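Gripper comparison: where we've got to
Progress report to the Runham fund, April

Hi all,

Quick catch-up on the hand-held gripper work before you see the spending sheet. The short version is that the trials are moving along well and I've changed my mind about the finger pads!

We've now logged 729 picks with the two pad types, the hard ones we started with and the softer blue rubber ones. The hard pads are lovely on boxes and bottles. On anything crinkly they're a pain, and you end up squeezing far more than you'd like. Melaniia Palamarchuk did most of the early runs and flagged this in her first week (I told her it was her grip. Sorry, Melaniia).

So we've moved over to the soft pads for the packing and unpacking tasks, and we're running those at home on the floor with everyday stuff, the way the Dolbridge plan asked for.
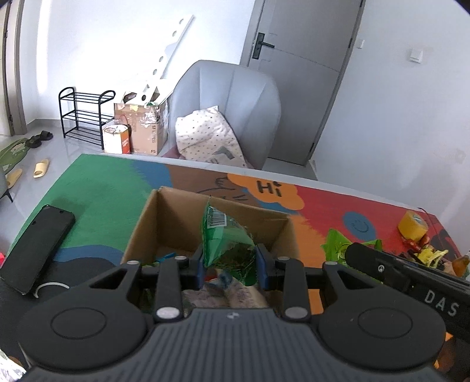

Blue rubber pads closed on a green snack bag at the open box, with a second gripper at the right.

Snack bags are still my favourite test item. They're shiny and they change shape as soon as you touch them, and a grip near the middle behaves very differently from one up at the end. With the soft pads we dropped 2 out of 160 bags. I'd have been happy with a lot worse.

The camera side is less settled. The wide view is great for seeing the whole work area, but the gripper body takes up a big chunk of the bottom and can hide whatever's sitting low in a box. Makhubela has offered to print us a mount that tilts a little further forward, and I'd like to try it before we think about a different lens.

Spending to date is $3,697, mostly pads, screws and the second gripper. The Domero controller hasn't been bought yet. I want one more Saturday of trials on the current one first, as the lag we saw might just be our cable.

Next up are the two-handed tasks, passing a bag from one gripper to the other. Could you let me know if you're okay with me moving the leftover travel money across to spare pads? We're wearing through them faster than I'd budgeted.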